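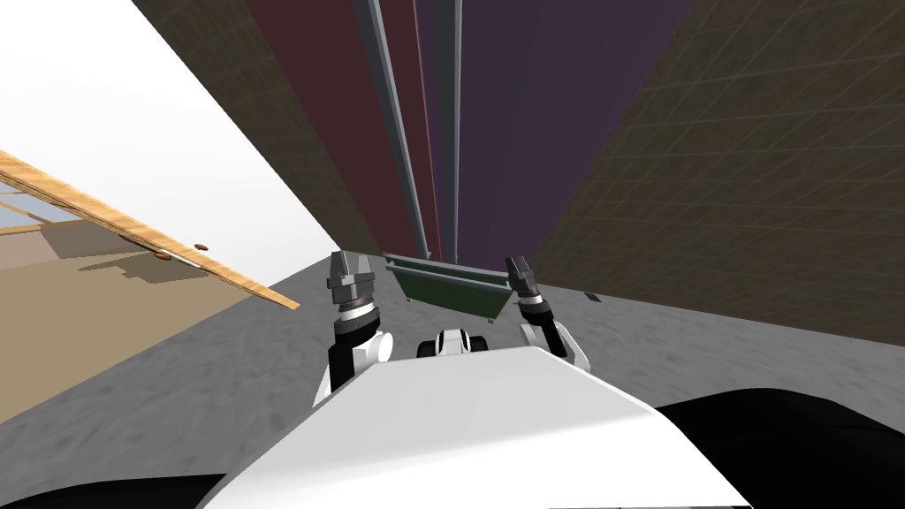 Sep 23, 2020

I spent most of January going through the sedge folders that Orvokki Hämäläinen left to the field station at Lahtinen. There are almost 300 sheets. Most were named correctly the first time, and I only updated the genus where the books have moved on. One folder took longer than the rest together.

It holds 18 sheets from the wet meadows below Argate, all labeled as common sedge. The leaves fit. The fruits do not. Under the hand lens the sac around each fruit has clear raised veins on both faces, and the beak is split at the tip. Common sedge has a very short beak with no real split.
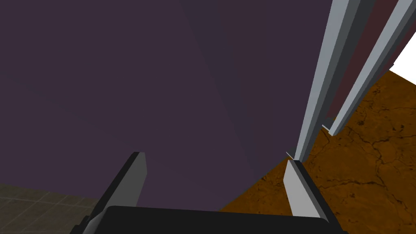 My first thought was a hybrid. Hybrids in this group are usually sterile, so I opened 100 sacs from six of the sheets and looked for filled nutlets. Nearly every sac had one, firm and full size. That makes a first-generation cross unlikely, though it does not rule out an older one that has settled down and breeds true.

The second thing I checked was the leaf sheath at the base. On the Argate plants it is reddish and breaks into a loose net of fibers as it ages. Her pencil notes mention this twice -- "base ragged, red" -- so she had seen it too, and named the plants by habit or by what the old key allowed.

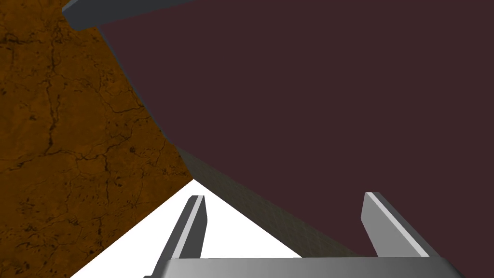
The old key is part of the problem. It asks for the number of stigmas in its first step, and by late summer the stigmas have dropped. All of these sheets were collected late. If you guess two, you end up at common sedge within four steps. If you guess three, you land in a different section, where the veined sac and split beak make sense.

I went back to the meadow in June and found the plants in flower along the old ditch. Three stigmas on every spike I looked at. I pressed two stems, left the rest, and have put new slips on the folder with a section name and a question mark for the species.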